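The bedroom is the hardest room

In the kitchen, every object has a place and a hard edge. Bronwyn Tamihana learned this in June, when her first home-built machine, Jerau, managed to put away spoons. Then she moved to the bedroom, and the easy part was finished.

Her new project is called Nemow. The grippers come from a small design she found and changed many times; the fingers are white and thick, with round tips. She has spent 413 dollars on it, and over 110 evenings. The shared workshop where she prints her parts closes at ten, so the tests she does at home.

Cloth is difficult because it never has the same shape two times. A cup stays a cup. A bed sheet makes a new map of wrinkles each morning, and the software must decide which line is a fold and which is only a shadow.
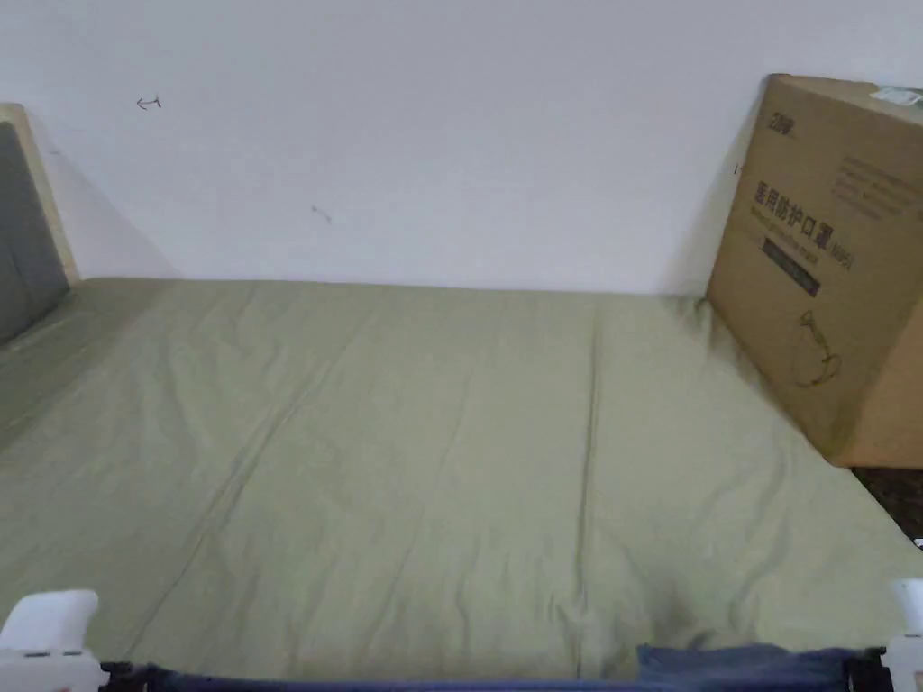
Manaia Merrick thinks the sheet is the wrong place to begin, and told her so at the workshop: start with a towel, it has four corners and you can find all of them.

Tamihana listened, and bought three towels. But she still returns to the bed — it is the job she dislikes most, and she wants to give it away. At present she is rewriting the part that chooses where to grip. The old version is 543 lines long, and she would like to delete most of it before the weekend.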